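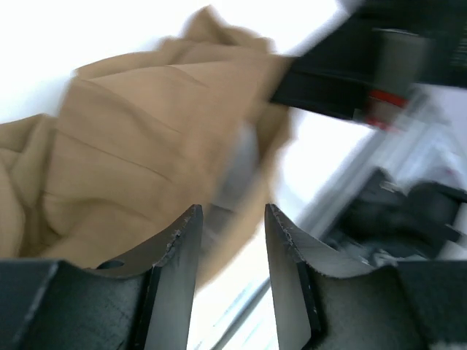 Fonditz Viewers' Forum
Broadcast Matters > Continuity and Presentation

Subject: Subtitle delay on the Gruvow quiz final

brendeck_desk
Members are asked to note that subtitles on the Gruvow final ran late for the whole of the second half. I measured a gap of 22 seconds at one point. The winning answer was therefore shown during the advertisements. I have written to the broadcaster and will post any reply in this thread.

marlow73
The delay was present on the live channel only. The catch-up version is correct. I would suggest the subject line be amended accordingly.

brendeck_desk
The subject line will stand. Most members watched live.

quietset
I must disagree with the first post on one point. The subtitles recovered for two questions after the break — the ones on rivers — and then slipped again. "The whole of the second half" overstates it.

Nasr_viewer
My household relies on subtitles, and we switched off before the result. Whether two questions were in order is of little interest to us. A correction on screen would have been proper.

quietset
That is a fair complaint, and I do not dispute it. My remark concerned the record only.

Moderator
The first post has been edited to read "most of the second half." Please keep remarks on the host's jacket to the existing thread.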